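Helero bench cell: setup and upkeep notes
Maintained by Caoimhe Mulligan. Last full pass: August 3, 2022.

Status

Working, with reservations. This README covers the two-arm cell we call Helero: how it is mounted, cabled, checked, cleaned and repaired. It replaces the Wusska wiki page, which was copied from a sales sheet and claimed the cell needed no regular attention. It needs plenty. If you find the old page linked anywhere, please remove the link.

Nothing in this file covers training or policies. For those, see the Callus repository, and read its success figures with the same suspicion I bring to them.

What is in the cell

Two arms with matching grippers, bolted at their bases to a black mounting plate along the front edge of the table. A slotted metal rail runs below the plate. The enclosure has pale walls and aluminium corner posts. Each arm has its own purple cable, which loops over the arm and comes back down to the front.

The controller software is Seppälä 2. I have no strong feelings about version 2 except that it reports "OK" far too readily. Its health check asks each motor whether it is answering. It does not ask whether the motor is answering with the right angle, and those are separate questions.

Mounting

Tighten the base bolts in a cross pattern, by hand first, then with the torque wrench in the top drawer. Do not use the driver. Someone did in February and we spent two days blaming the calibration for what was a slightly tilted base.

After tightening, push each arm sideways at the elbow with the power off. If you can feel the base move, it is loose, whatever the wrench said. I have heard the argument that a little movement "calibrates out". I have never been shown a log that supports it.

Cables

Most stoppages are cable stoppages. The loop has to be long enough for the full reach of the arm and short enough that it does not catch on the wrist when the arm folds back. People tend to fix one of these and forget the other.

Move each arm slowly by hand through its whole range before powering up, and watch the loop the whole time. Then do it again with both arms bent inwards together, as they will be in use. A loop that behaves on one arm alone can still snag when its neighbour is close.

Do not add more cable ties. Ties moved the strain down to the connector last time, and the connector costs more than the cable.

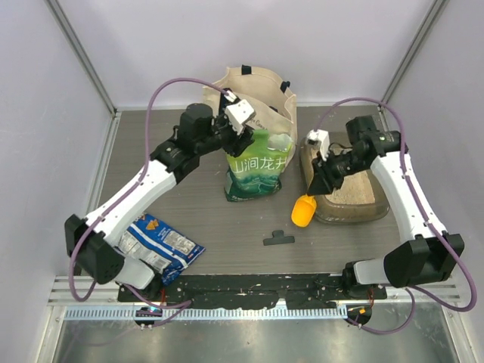
Litter is a poor choice of material for a cell with exposed joints, and I said so when the task was proposed. The argument in favour was that homes have cats and that a scoop is a good test of wrist control. Both may be true. Neither changes what fine grains do when they get into a bearing, and I would like whoever picks the next task to spend an afternoon with the vacuum first.

If we must run it, these are the rules:

Put the tray down before the arms are enabled.
Fill it to less than you think you need.
Keep the bag upright when it is handled near the bases.
Stop the session if grains reach the mounting plate near a moving joint.
Vacuum before wiping. A damp cloth turns dust into paste.

Cleaning

Power off first. Start at the back of the table and work forwards, then do the mounting plate, then the slots in the rail. The slots take longest and are the part most often skipped. Use the soft brush along them, with the vacuum nozzle held underneath.

Finish with the floor panel in front of the rail. Anything left lying there gets picked up on sleeves and carried back in.

Compressed air is not allowed in the cell. It makes the table look clean and moves the dirt somewhere I then have to find.

Gripper checks

Open and close each gripper 2 times with nothing in it and listen. A dry scrape means grit in the slide. Wipe the finger faces, then try again. If the sound is still there, take the fingers off and clean behind them.

Check finger alignment by closing on a strip of paper and pulling it out. It should drag evenly. If one corner lets go early, the finger is seated badly or worn. We have been told the fingers last 2000 cycles. Ours have needed replacing nearer 1000, and I plan the spares on that basis.

The two arms look like mirror images, and it is tempting to copy settings from one to the other. Don't. The zero offsets are stored per arm, and copying them across gives you a cell that passes the health check and misses everything.

Calibration

Run it after any work on a base, a wrist or a finger. Run it also after 300 episodes, even if nothing seems wrong. Three steps:

1. Clear the table completely.
2. Home both arms, left first, and wait for each to settle.
3. Run the touch routine and save the log, including failed runs.

The last part matters to me. For a long stretch people kept only the runs that passed, so the folder suggested a cell with no faults at all. A failed run with a note attached is worth keeping. If you repeat the routine until it passes, record how many attempts it took.

Known faults

Right wrist drifts after long sessions. Cause not found. The supplier suggested heat, which I consider a guess until somebody measures it. Recalibrating clears it for a while.

Seppälä 2 sometimes loses one arm on start-up. Restarting the software does nothing useful. Cut the power, wait for the joints to go slack (support the arms!), check both front connectors are fully seated, and start again.

Status lights on the connectors are not a reliable guide. I have seen an arm refuse to move with its light looking perfectly normal. Go by the log.

Repairs

Replace one part at a time and recalibrate in between. It is slower. It is also the only way we have found to tell which part was at fault. Label anything you remove with the arm it came from and the date, and do not return suspect parts to the spares box.

Write repairs up in repairs.txt in this folder. "Fixed wrist" is not an entry. Say what it was doing, what you changed and what it did afterwards, including if it did exactly the same thing.

Open items

Decide whether a cover for the rail slots is worth making.
Measure wrist temperature over a full session.
Get a written cycle figure for the fingers from the supplier, with the load it was tested at.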